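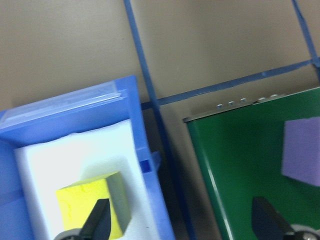 Help Boards > Automation > Grippers and Cameras > Parallel grippers

Print this page | E-mail this page

Comparing two grippers on soft foam, and the numbers make no sense

I've been asked to choose between two parallel-jaw grippers, a Viko and a Murnholm, for moving foam pieces between a bin and a short belt. Kitchen sponges and soft cubes, mostly. My manager thinks this should take an afternoon. That was in June.

So far I've done over 500 picks split between the two. The Murnholm dropped 33 and the Viko dropped four, which would be a lovely clean result if I hadn't swapped them between arms and watched the Viko turn into the clumsy one. Same program, same sponge, same finger pads. Force is set to "medium" on both, and I am beginning to suspect that "medium" is a mood.

All I have to judge by is the wrist camera on each arm and a wider view of the table. Am I comparing grippers at all, or something else? And is there a sensible way to do this that doesn't take until next June?

– Mirjana Nikolovski, Trendilthorpe

2 answers

Answer from benchtop_pete (marked helpful)

You're comparing arms, I think, with a bit of camera thrown in. If the trouble stayed with the arm when the gripper moved, believe it. I'd stop counting for a day and do this:

1. Re-do the wrist camera calibration after every swap. Taking the gripper off and putting it back moves the fingertips relative to the camera by a millimeter or so, and the old calibration will go on telling you everything is fine.

2. Throw out "medium." Set both grippers by how far they squash the sponge, measured at the fingers. Ten millimeters of squeeze is ten millimeters whoever's name is on the box. Force readings on soft foam are mostly decoration, and two makers will round them two different ways.

3. Hold before you travel. Close on the sponge, lift it clear, stop for a couple of seconds and save a wrist camera picture every time. You want to see how high the fingers sit on the block and if they're pressing flat on the sides. Foam forgives a crooked grip for just long enough to get it over the gap between bin and belt, and then it doesn't.

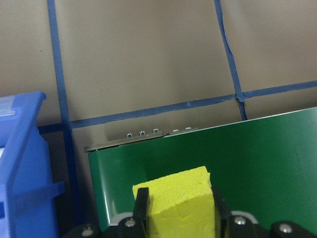 4. Score the pick and the place separately. A sponge that was gripped well and let go badly is a different problem from one that was never held properly, and a single "dropped" column hides both.

5. Swap the grippers in blocks, A then B then B then A, on the same arm. Then the same again on the other arm. Dull, but it's the only part of this your manager can't argue with.

My bet is that one arm has a bad tool length in its settings. Check that first and you may get your afternoon back – one of them, anyway.

Answer from Peng

just buy the viko. we have four of them and they are fine. never tried the other one

Comments on this question

Mirjana Nikolovski, Thu 10 September: Tool length on the left arm was set for a gripper we sold. I would like that time back. Re-running everything with the squeeze set in millimeters, and so far the two grippers are about as different as two forks. The cube on the belt is still the fussy one. Peng, thank you, I have forwarded your report to purchasing.
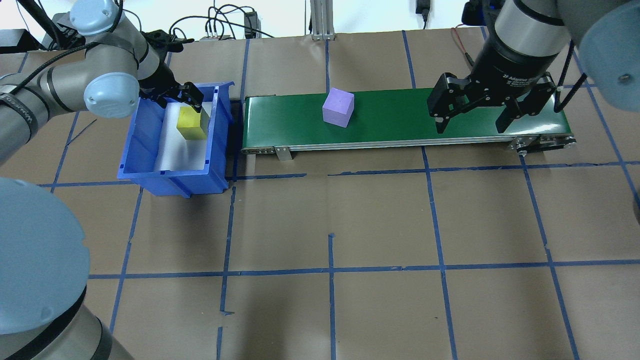
Should the belt be stopped for the comparison, or left running?

Stopped for the first round. A moving belt adds timing error, and you can't separate that from a weak grip. Once both grippers place well on a still belt, run it at the slowest speed and repeat the same blocks.

benchtop_pete: What she said about forks is true of most parallel grippers under a certain price. Look at the finger mounts before you decide. If one lets you change fingertips with two screws and the other wants the whole jaw off, you've got your winner, and it won't show up in any pick count.

Related questions
Wrist camera calibration drifts after tool change
Finger pads for soft foam: rubber, silicone or bare?
Two arms, one bin, who goes first?
Gripper reports "object held" with nothing in it
How slow is slow for a test conveyor?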